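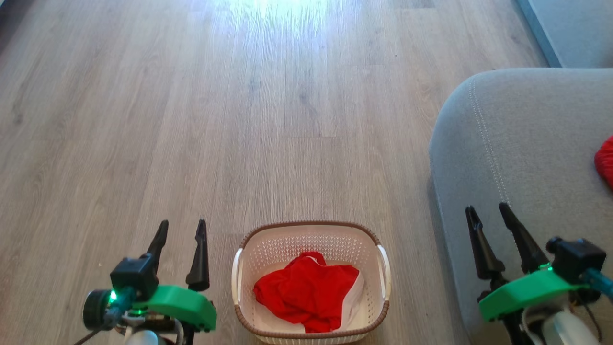
3.2 Intermediate surfaces in the household laundry path

Washed textiles seldom travel directly from the machine to the closet. In the dwellings we examined they stopped at least once on the way, usually in the living room, and the object on which they stopped was in most cases a seat. We call any such object an intermediate surface and separate it from the container, meaning the basket or bag in which the load is carried, and from the store, meaning the shelf or drawer in which it ends. The distinction matters because the container and the surface are often in use at the same time. In the Illport dwelling, for instance, a perforated cream-white basket stood on the floor beside the light gray upholstery with a crumpled red cloth still inside, on top of something white, while other pieces lay on the sofa. Under the coding scheme of Section 2, this is a split load. Split loads were assigned to the container if the basket held any textile at the moment of observation, and were assigned a second code for each surface occupied.

The Illport dwelling was one of 17 in the sample and is used here as the worked case for the upholstered class. The remaining dwellings are treated in Section 4. Its living room combines several kinds of horizontal and near-horizontal support within a short reach: broad seat cushions, a padded backrest with a top edge wide enough to hold small pieces, and an open wood-look floor. There is daylight from one side, through a large window with curtains.

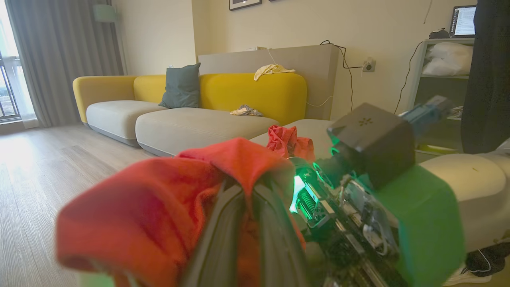

Figure 4. Living room of the Illport dwelling, coded as upholstered class. Crumpled cloths occupy the right seat cushion, the right-hand section of the sofa and the top of the backrest.

Seats and backrests were coded separately. Earlier versions of the Silten inventory merged them under the heading "sofa," and the merged code concealed a difference that appeared repeatedly in our material. Seat cushions received heaped textiles, placed without folding and often touching one another. Backrest tops received single pieces, generally small and laid flat or draped. In Figure 4 the pale yellow rag on the mustard-yellow backrest is coded B1 (single, small, elevated), whereas the beige-and-gray cloth on the seat and the red heap nearer the viewer are both coded S2 (unfolded, seat level). The throw pillow is not laundry and was excluded, as were curtains and all other fixed soft furnishings.

Color was recorded but not used as a sorting criterion. A resident may group by color, by owner, or by destination, and one observation does not permit these to be told apart. Two red pieces found near each other were therefore coded as two items with a shared color attribute, never as a group. Where the Nouri protocol calls for a group code, we left the field blank unless pieces were physically stacked.

The full item table contains 3462 entries. Of the descriptive fields, garment type proved the least reliable. Flat textiles such as towels and cleaning cloths could not be separated from one another when crumpled, and both were reduced to "cloth." Structured garments were easier to assign because ribbing, plackets and hoods remain legible in a bunched state, although not always fully.

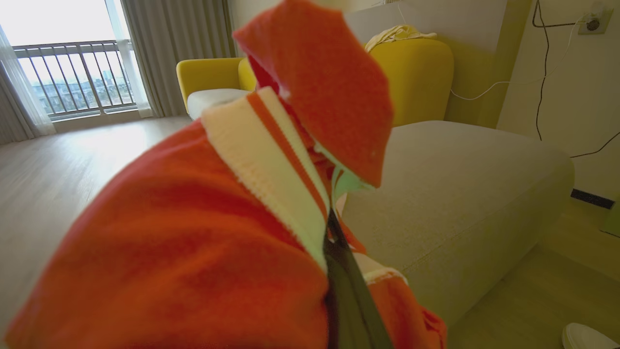
For knitted items with contrasting trim, coders agreed on the broad category (upper-body garment) more readily than on the specific one (sweater or jacket). We retained the broad category in all such cases. Apparent size was entered in a separate field with a confidence value, and entries marked as possible children's wear were kept out of the weight estimates.

Two limitations follow from this procedure. First, the codes describe placement and say nothing about duration; a cloth on a backrest may have been there for a minute or since the previous load. Second, dampness was not recorded, so the backrest cannot be distinguished from an improvised drying rail. The Tresico extension adds a moisture reading at the time of entry and would resolve the second point, but it was not available when the Illport material was coded in November.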